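Keteo H2 Hand-Held Gripper - Flat Pad Set

Sold by Prendberg Lab Supply
Category: Grippers and end tools > Hand-held > Parallel, two-finger
Status: In stock, ships Monday for orders placed over the weekend
Price: $469 (tool with one pair of flat pads)

Overview

The Keteo H2 is a two-finger parallel gripper on a hand grip, with a camera mount above the fingers. You squeeze the trigger and the fingers close together. It is meant for recording demonstrations and for checking whether a pad shape suits a part before you commit a robot arm to it. The finger mount uses the same hole pattern as the Keteo arm-side gripper, so a pad that works in your hand can go straight onto the arm.

This page covers the version with flat rectangular pads. The curved and V-groove pads are listed separately and fit the same fingers.

What's in the box

Gripper body with trigger and hand grip
One pair of flat pads, dark gray, fitted
Camera mount (camera not included)
Pad screws and a spare set
Hex key
Printed setup card

Specifications

Opening: 100 mm, pad face to pad face
Pad mounting: two screws per pad
Finger travel: parallel, both fingers linked
Weight with flat pads: 469 g
Camera mount: standard tripod screw, tilt adjustable
Trigger: spring return, adjustable tension
Power: none needed for the grip itself

Choosing a pad

We get asked which pads to order more than anything else, so we ran the three Keteo sets against the Hirelon soft pads in our own workshop in July. Harvey MacLeod did the handling and kept the notes. He used the same hand-held body throughout and swapped only the pads. The parts were ordinary ones: small boxes, a power adapter, round containers and a white cylinder with a smooth matte surface.

Flat pads did best on the boxes and the adapter. That was expected. On round parts they touch along a narrow line on each side, so the part can roll if you close on it off center or lift it at a steep angle. With a round part you want the contact low and the two pads level with each other. If one pad leads the other, reset your wrist and close again before you lift. 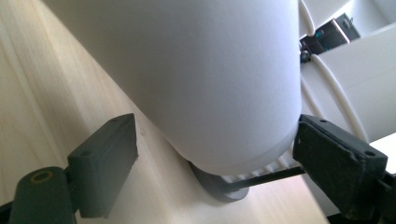 Placement matters more than squeeze. Harvey made 23 picks on the cylinder with the flat pads and dropped two, both after closing too near the top. He then did the same 23 with the V-groove pads and dropped none, but the V-groove set was slower to line up and marked one of the softer containers. The Hirelon soft pads also held every time. They cost more and they pick up dust, so they need wiping down more often than the hard ones.

Our advice is to start with the flat pads if your parts are mixed. If you handle mostly round parts, order the V-groove set along with them. The soft pads make sense for painted or polished surfaces, and we would not buy them as an only set.

Camera view

The mount puts the camera above the fingers, looking forward and down. Both pads should be in view when the gripper is closed on a part. Tall parts are the difficult case - a tall cylinder will cover a good share of the picture and hide what is behind it. Tilting the camera down helps a little. Moving the grip point lower on the part makes it worse, so you may have to choose between a steadier hold and a clearer view. For recording work we would take the steadier hold.

We have tried the mount with the Hájek wide lens module and with a plain webcam. The Hájek module shows more of the table to each side. The webcam lost sight of the pads once the fingers were more than half open. Any camera with a narrow lens will have the same trouble.

Working near cables

Hold loose cables clear with your free hand, or clip them back before you start. The linkage behind the fingers is open and a thin cable can get into it. A guard is available (see Related items) and adds little to the weight.

Care and wear

Flat pads scuff along the edges and corners with normal use. This does not affect the grip so long as the face is flat. Check them with a straight edge when you change them. Replace a pad if the face is chipped or if the part starts to rock between the pads.

Clean with a dry brush, then a damp cloth. Do not use solvent on the pads. Check the pad screws at the start of each working day - they can loosen with repeated picks. Tighten by hand with the supplied key and stop when the pad no longer shifts.

Compatibility

Fits: all H2 and H2-L bodies, Keteo arm-side gripper
Needs adapter: first-version H1 body
Does not fit: Hirelon fingers without redrilling, which voids the warranty on both

Returns

Unused tools may be returned within 31 days in the original box. Pads that have been fitted cannot be returned unless faulty. Faulty parts are replaced free of charge during the warranty period. Please send a photo of the part with your order number.

Related items

V-groove pad set for H2
Curved pad set for H2
Hirelon soft pads with H2 adapter plate
Hájek wide lens module
Linkage guard
Replacement pad screws, bag of 100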